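Questions we get about the Bareden bed, the mattress and the laundry folding sessions. If yours isn't answered below, ask at the front desk or write to the Manari office, which opens at 10 in the morning.

## The bed

**Which bed do you use for the folding sessions?**

The Bareden, with the cream mattress and the dark grey upholstered headboard. It stands in the main hall, and everybody uses the same one. We don't put sheets on it during a session, as a fitted sheet moves about under the clothes and you end up smoothing two things at once.

**Why fold on a bed and not on a table?**

Most people fold at home on the bed, so that's what we teach on. A mattress also gives you more room than a folding table, and a large item such as a duvet cover can be spread out flat. The drawback is that it's soft. Small things sink a little and you have to press down with the flat of your hand to get a crease. If your back doesn't like bending, ask us and we'll move you to a table.

**Can I sit on it?**

Yes, on the edge, with shoes off the fabric. Please don't kneel in the middle.

**May I put my phone and other small things on the mattress?**

You can, and most people do. Keep them well away from the pile you're working on. Phones get folded into towels more often than you'd think, and we've had to unpick a whole basket to find one.

## The cloths

**What do I fold in the first session?**

Plain cloths from the practice box. There are 24 in a full box. They're all rectangles with no sleeves or buttons to worry about. Shirts come in the second session and fitted sheets in the third.

**My stack keeps slumping. What am I doing wrong?**

Usually the folded edges are all on the same side, so one side is thicker than the other. Turn every second cloth round. It also helps to keep stacks low on a mattress - a tall one will lean as soon as somebody sits down nearby.

**Do I have to get rid of every wrinkle?**

No. We're after cloths that fit on a shelf and can be picked up without falling open. Give each one a shake before you start, fold it in half, smooth it once and carry on.

**Can I bring my own laundry?**

Yes, clean and dry, up to one bag per person. Put a name on the bag.

## Looking after the mattress

**Does the cover come off for washing?**

Not on this model. The Zimeck topper has a zip-off cover, but the Bareden cover is fixed. Marks should be dabbed with a damp cloth and a little washing-up liquid, then left to dry with the window open. Don't use bleach or a steam cleaner.

**How often should it be turned?**

We rotate ours head to foot in March and September. It needs two people. The headboard stays where it is.

**Will blue or black fabric leave colour on it?**

Dry fabric won't, in our experience. Damp dark cotton can, so new dark items should be washed once before they come anywhere near a pale cover.

## Booking and the hall

**How long is a session, and how many people come?**

100 minutes, with a break. We take up to 16 people, working in turns at the bed and the tables.

**Is the hall warm?**

It's a big room with a high ceiling and a concrete floor, so it can be chilly in the morning. Bring a jumper and thick socks. In summer we put a fan on.

**Can I buy the same bed?**

Gallardo can order it for us. Delivery takes 20 working days and they'll take your old mattress away if you ask when you order.
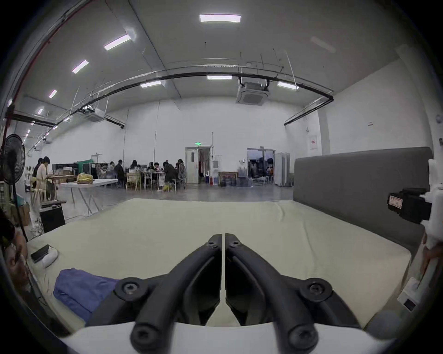 The bed in the main hall, with a blue cloth on the mattress and the tables beyond.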